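About the Fositz Learning Rooms

Reading time: 4 min

The Fositz Learning Rooms provide evening and daytime instruction for adults in bookkeeping, written English, and office skills.
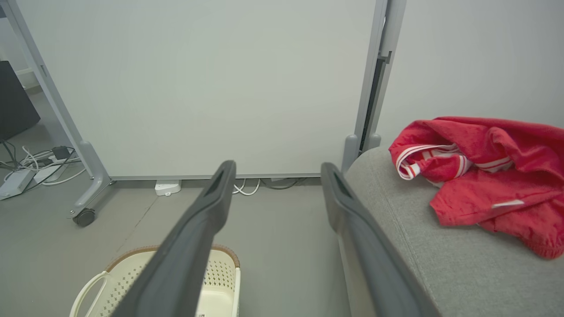

The school was founded by two former night school instructors who had taught for many years in borrowed classrooms. Their first course in business writing enrolled 20 students and met in a single rented room. The school now occupies the ground floor of the Odia Building and offers courses throughout the year, with the exception of a short closure in August.

Our Purpose

The school exists to serve adults who have been away from formal study and who wish to return to it under suitable conditions. Many of our students are employed full time. Others are preparing to go back to work after raising children or caring for a relative. Instruction is planned with these circumstances in mind. Classes are small, assignments can be completed within a working week, and no course requires the purchase of a textbook costing more than the enrollment deposit.

We do not grant degrees. Students who complete a course receive a certificate of attendance and a written evaluation from their instructor, which they may share with an employer if they wish.

The Rooms

Students often remark that the school does not resemble the classrooms they remember. This was the intention of the founders, who held that adults speak more freely when they are comfortably seated and can see one another. The discussion room is furnished with a gray upholstered sofa, and a large whiteboard on a wheeled metal stand takes the place of a fixed board. The whiteboard may be turned toward whichever group is working, or moved aside when a class wishes to sit in a circle.

Instructors are asked to leave the whiteboard clean at the close of each session. Markers and cloths are kept in the supply cabinet beside the office door and should be returned there. The casters on the stand should be checked before anyone writes on the board.

The Mägi Room, across the hall, is reserved for quiet study and for written assessments. It is furnished with individual desks and is open to enrolled students whenever the building is open. Conversation and telephone calls are not permitted in this room. A small kitchen is shared by all classes. Students are welcome to bring food, provided that they wash and put away whatever they use.

Power outlets are available in both rooms for students who bring laptop computers. We request that cords be kept out of the walkways, particularly during evening classes, when the rooms are at their fullest.

Courses of Instruction

The current program consists of 29 courses. Introductory bookkeeping and business writing remain the most heavily enrolled, and each is offered in a morning and an evening section. Shorter courses cover spreadsheets, minute taking, public speaking, and preparation for job interviews. A reading course in contemporary essays was added at the request of former students and is now offered every spring.

New students are invited to a placement interview before enrolling. The interview takes almost half an hour and involves no written examination. Its purpose is to identify a course at the proper level, and there is no charge.

The Akau Fund

Students who are unable to meet the full cost of tuition may apply to the Akau Fund, which was established by a group of former students and is supported entirely by gifts. Awards cover all or part of the tuition for one course. Applications are reviewed in confidence and do not affect a student's place in class. Forms may be obtained from the office or requested by mail.

Visiting the School

Prospective students may visit during office hours and may sit in on one class at no cost, with the permission of the instructor. The entrance is on the courtyard side of the building. Visitors who require step-free access should notify the office in advance so that the side door can be opened for them.

Page last revised March 1, 2019

2 comments
20 shares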